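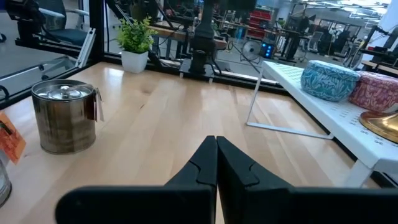 Robotics / Research Methods

Grasp policies trained from wrist cameras tend to fail in a particular way. The fingers arrive at the right object, close at the right height, and miss by a few millimeters to one side. Olesia Kravchuk's group at Mustdale spent most of a year trying to find out why, and the answer led to a change in how demonstrations are labeled.

The method, called Fondell, starts from a simple observation. In a wrist view the fingertips barely move while everything else does. A network trained on such images can learn the look of the background at the moment of closing and ignore the gap between the tips. When a tin is shifted along a shelf, the background changes and the timing goes with it.

Fondell adds a second training target. For each time step, the policy must predict the offset between the midpoint of the fingertips and the point where the operator finally made contact. The label comes from the arm's joint record, so no one has to annotate it by hand. At run time the prediction is discarded.

The team collected 2,680 demonstrations on tabletop goods such as tins and canisters, with some objects on the bare table and some on a raised shelf. Height matters here — a raised object fills the view sooner, and the baseline policy often closed early. Testing covered 346 trials with object positions held out from training. Lateral misses fell by almost half. Early closing fell too, though by less.

Janelle Dimaculangan, who ran the trials, is cautious about the result. "The offset head helps when contact is a single event," she said. "If the operator nudges the object first, the label points to the nudge."

Regrasping is the other open problem. Demonstrations with 2 or more closures currently use only the last one, and the earlier attempts are dropped. A revised version, due for testing in May, will split those recordings into segments and label each closure separately.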